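Filed under: Makers & Menders

We use cookies to remember your preferences and count visits. Accept all | Manage choices

By the time I found the right door, Silviu Voicu had already put the kettle on and apologized for the stairs, the cold, and the radio, which was playing something with a lot of accordion in it. The Căpraru workshop is one long room above a tire shop, shared by 11 people who pay by the month and argue (cheerfully, for the most part) over who left the glue out. Most of them build furniture. Silviu and his friend Brândușa Preda have spent two winters of Saturday mornings building Furkano, an arm they hope will one day clear up after supper. 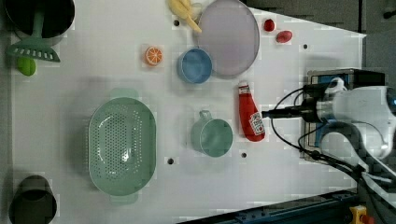 Practice table at Căpraru: the arm beside the ketchup, with colander, cups and toy fruit.

Brândușa came to it from repairing sewing machines, and she talks about cables the way my aunt used to talk about hems. Too short and the wrist pulls, too long and they flop into the dishes. She has rerouted them more times than she cares to tell me, and she still isn't happy with that big loop!

Silviu's worry is the colander. A mug has a handle and a bottle has a neck, but a colander is wide and full of holes, and where exactly do you take hold of it? He likes the tabs at the ends. Brândușa would go for the rim. They had been at this since breakfast, I gathered, and a second pot of tea didn't settle it.

The notebook by the window was up to attempt 526, written in pencil, with a small tomato doodled next to the number. Silviu turned the page, rolled up his sleeves and asked me to mind my elbow.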